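Every trip shop now sells a "go anywhere" bag, and we've carried enough of them to doubt the phrase. The Zastell 72 is a travel duffel that holds 72 liters. It will not go anywhere. Stuffed full, it won't fit in an overhead bin, whatever the hang tag hints.

## Capacity

Zastell gets its number by filling the bag to the zipper, side pockets included. Pack like a normal person and you get less. Food you buy on the road is what eats the room, and soft things like cake go on top or they arrive as crumbs. 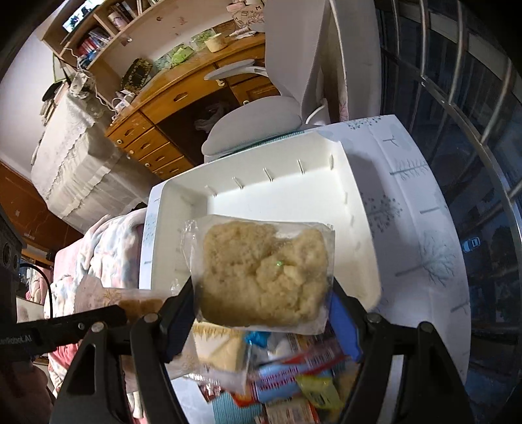
## Straps and zippers

The shoulder straps tuck away behind a flap. They're fine for a walk from the station to your hotel. For a day on foot, buy a real backpack. The main zipper is stiff when new, and the "self-healing" claim on the box means very little to us.

The Grastley version adds a padded base and weighs more. We don't think most people need it.

## What the maker says about rain

"Stormproof" is the word they use. The seams aren't taped, so we'd call it fine for a drizzle. Put your bread and your paperwork in plastic.

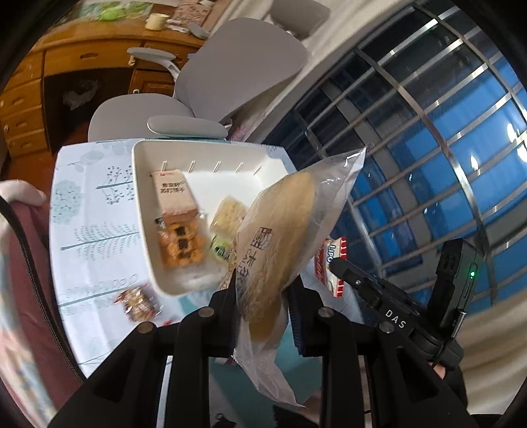 ## Details

- Item number: 1357
- Empty weight: 2971 g
- Outside pockets: two
- Colors: Ledesma green, Trikaneo gray
- Warranty: 16 months, zipper pulls not covered

Returns are accepted unused, with tags. The gray is out of stock until October, and we've heard that before.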